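The rule sheet at Havonport ran to 979 words, and Weston had written most of them in the winter his knees were bad. He was fond of rule 2, which said you must never hurry your hands when you are teaching a machine's hands, and he would recite it to anyone who came through the door of the rec room, including people who only wanted the exercise bikes. Lambert preferred rule 8. Rule 8 said that a cable is to be treated as if it were asleep, approached slowly and gripped by the plug, and never dragged across the table by its middle.

"Red one first," said Weston that evening, settling into his chair with a great deal of sighing. "And leave the black one be until you can see both its ends."

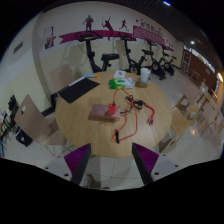 Tomomi Kuroda thought rule 8 was too kind by half. A good standard, she said, ought to tell you when to stop and start over, and theirs had never once mentioned stopping.

Weston turned this over for so long that Lambert wondered if he had dozed off. Back in Dondodthorpe, where he had learned the trade, you stopped when the foreman's kettle whistled, and it had never occurred to him that a rule might be needed for it.

"Open the fingers, then," he said at last, "and hold them open, and breathe." 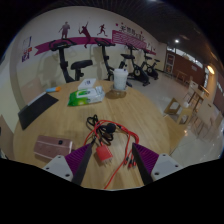

Lambert held them open and breathed. Weston found a pencil in his cardigan, and after rule 8, in his slow, round handwriting, he began to put down what Tomomi had said, asking her twice how she would like it spelled.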